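README - wrist-cam kitchen set, plus the buying notes

last edit 19 March 2018

Read this first if you are here about money. Half the mail we get is what did it cost and what would you buy again, so the buying notes are in the same file as the data notes now. Sorry for the mess, will split it later maybe.

What's in the folder

- 963 episodes, one subfolder each, wrist view plus joint log plus gripper opening
- 351 of those are glassware on a tray, the rest is shelf, rack, wipe-down and empty-counter moves
- labels.csv, one row per episode, columns are task / station / operator code / ok or not ok
- budget.csv, what we paid, line by line, shipping seperate
- quotes folder, PDFs, prices blacked out where the seller asked

Not in the folder: depth, audio, force. We didn't buy the force sensor. See below.

Stations

Two kitchen stations, Castalell A and Castalell B. Same counter pattern, same wall panels, different fittings. Panels were ordered printed on purpose, busy background, we wanted swirls and not blank white. Cost more than plain. Would order again, but order spares at the same time, the second batch took until January and the black didn't match.

Buy the counter top before you fix the arm mount. We did it the other way and had to shim the mount.

Sample views, wrist camera, gripper open in both:
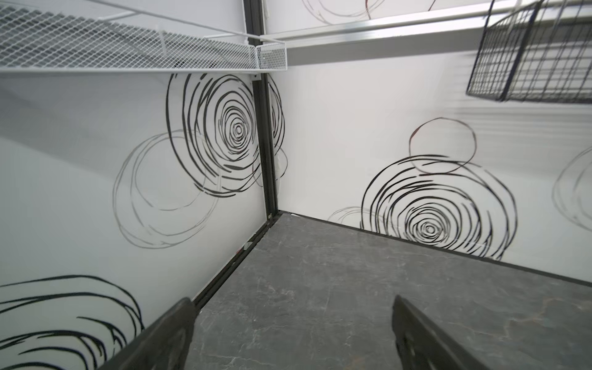
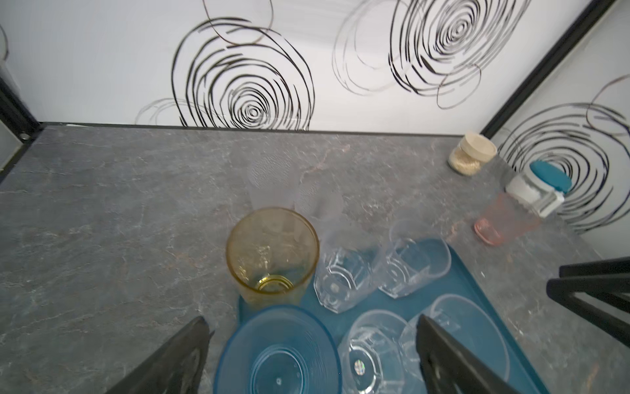

Budget, the short version

Arm was the biggest line, no surprise. Second biggest was NOT the cameras, it was the station build: panels, trim, rails, brackets, counter, and the hours to put it together. Our first plan had the build down as "misc". Don't do that. Give it its own line and get a quote.

Third was glassware and plastics. Cheap per piece but you keep on buying. Plan for breakage from day one, and buy doubles of everything you want to stay in the set, shops change stock and then your tumbler is gone.

Rest is cables, mounts, lamp, drives. Put 1,000 dollars aside for it and don't let anyone touch it before the arm is running. Ours was spent before the arm came out of the crate.

Grippers

We looked at quotes from Drusell and Bakach. Went with Drusell, parallel, flat fingers. Reasons:

- finger plates swap with a hex key, no special tool
- spare plates sold in pairs, in stock when we asked
- Bakach had the wider opening but the lead time was too long for our grant dates

Buy 2 spare pairs with the gripper, same order. Later orders pay shipping again and it's silly money for a small box. Plates do wear on the face, check them, it changes the grip on smooth glass more than on the pebbled kind.

Cameras

Small wrist cameras, Pathirana, fixed focus. Cheap enough to keep a spare on the shelf. Fixed focus means stuff near the edge or far back can go soft, we live with it. If your task needs to read labels or caps on bottles, spend more here and less on the arm cover (we never used the arm cover).

Things to check before paying:

- cable length from wrist to base, with the loop, not straight
- does the mount block any finger travel
- who pays return shipping on a dead unit

Force sensor

Left out to save money. Clear glass is hard to see and hard to grip and a sensor would have helped, probably. If you plan a lot of clear pieces lying on their side, get a quote for the sensor early even if you dont buy. Adding it after means a new wrist plate plus redoing calibration, and every episode from before doesn't match.

Order of buying, if we did it over

1. counter and panels, both stations, spares included
2. arm and mount
3. gripper plus spare plates
4. cameras plus one spare
5. trays, racks, baskets, glass, bowls, jars
6. drives, get more than you think

Leave a gap between 3 and 5. Try the gripper on a few borrowed pieces, then buy the rest. We bought bowls first and some were too wide for the opening, money gone.

Known problems with the data

- ok / not ok was done by more than one operator, they don't agree on a tipped glass. Treat as soft.
- some episodes have fingers open the whole way through, aborted starts, left in
- station column is blank in the early ones
- lighting is the same all through, so no use for testing light changes

License and use

Free for research and teaching. budget.csv too, but prices are what we paid at the time with our discount, yours will be different. Don't send it to a seller as a quote.

Todo

- running costs sheet (power, plates, glass)
- fill blank station rows
- ask Bakach for a new lead time
- storage quote for the next round, the current drive is nearly full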